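Visit to the Mahrous gear works, Skellunbridge
Last updated: 4 Jul 2025
Print this page | E-mail this page

The January visit was to the Mahrous works at Skellunbridge, a maker of small spur and helical gears for meters, laboratory pumps and label printers. Access was given to the blank shop, the hobbing line, heat treatment, and the metrology room. The plating shop was closed for work on the extraction ducts and is not covered.

Blanks

Bar stock comes in at the north door and is held by heat number. Each rack carries a card with the mill certificate reference, and the card travels with the cut lengths into the blank shop. Blanks are turned and bored in one setting. The bore is the datum for everything that follows, so the works puts more effort into it than the drawings strictly require. Bores are finish reamed on most part numbers and honed on the pump gears. Runout of the outside diameter to the bore is checked on an arbor before a batch is released.

Coolant is a soluble oil, checked by refractometer at the start of each shift. The readings are written up on a sheet at the machine. On the sheet I looked at, concentration had drifted low at the end of each week and been corrected on Monday morning. The shop foreman was aware of it and put it down to topping up with plain water on the late shift.

Hobbing

The hobbing line has both mechanical and CNC machines. The mechanical machines use change gears and are kept on long-running part numbers where the setup seldom changes. The longest of these is a 44-tooth meter gear, which has stayed on the same machine since the line was moved. Batches on the CNC machines run from 50 pieces up to 800.

Hob life is tracked by pieces cut and by measured wear on the flank, and the hob is shifted along its axis at fixed intervals so that wear is spread over its length. The works sharpens its own hobs. The Drandix grinder used for this stands in a separate room with its own temperature control. Sharpening errors show up directly as profile error on the gear, and the first pieces after a resharpened hob is fitted always go to the metrology room.

Small gears are deburred by brush. Part of the discussion at this point was on whether the brush rounds the tooth tip enough to matter at fine pitches.
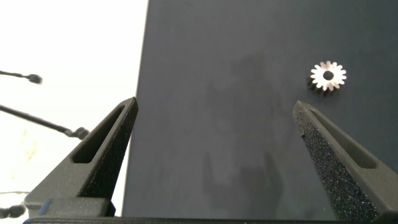

Tin-yau Liao asked why tip relief was not simply put into the hob, and said that in his experience a brushed tip was never the same twice. The answer was that the hob form is modified on two part numbers, and that the remaining customers have not asked for it and would have to requalify their assemblies. He did not think this was a good enough reason for the printer gears, where noise is the main complaint.

Heat treatment

Most of the output is not hardened. What is hardened goes through a sealed quench furnace, loaded on wire trays with the gears strung on rods. Bore shrinkage is allowed for at the blank stage using a table built up from past batches. The table is kept on paper, and I was told it is more reliable than the supplier's figures for the same steel.

One rejected load was open for discussion. The report, numbered 561, gave bore taper as the cause of rejection and traced it to trays stacked too close to the fan side. The spacing has been changed. No further loads have been rejected for that fault.

Metrology

The metrology room is kept at 20 degrees C. Two methods are in use. Double-flank testing, in which the work gear is rolled against a master under light spring load, gives total composite and tooth-to-tooth composite error in one pass and is used for batch release. Analytical measurement of profile, lead and pitch is slower and is used for first pieces and investigations. Results from both are filed in a Flanari database by batch and heat number.

The master gears are sent out for calibration each year. One was away on the day and its spare was in use. 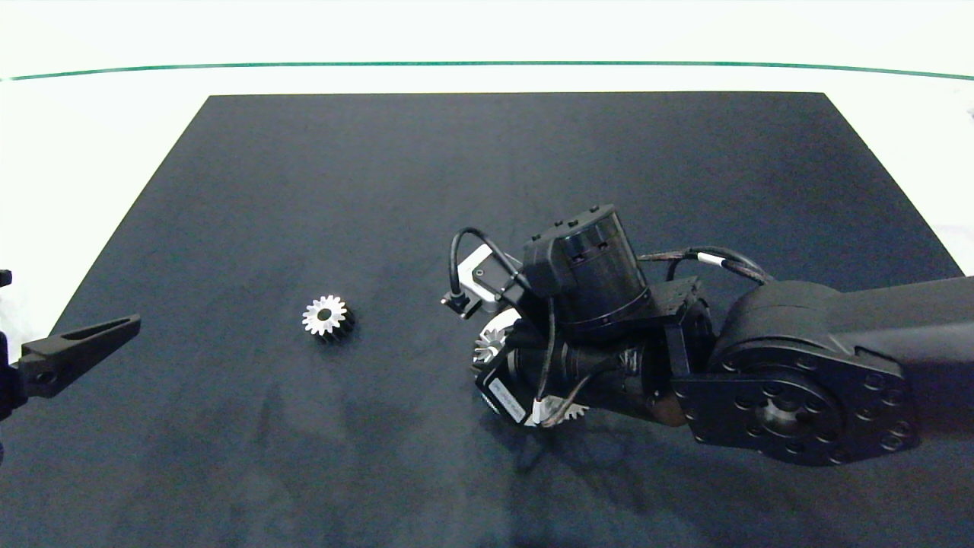
Gray mat on a white tabletop.

Over-pins measurement is still done by hand on the coarser pitches. The operators take three positions around the gear and record the largest and smallest. I asked for a repeatability study and was shown one, on two operators only. A third has joined since and should be added.

Points to follow up

Coolant concentration at week end, including who tops up and with what.
Repeatability of over-pins measurement with all three operators.
Trial of a modified hob on one printer gear, if the customer agrees.
Plating shop, to be seen on a later visit.

Contact | Copyright | Back to top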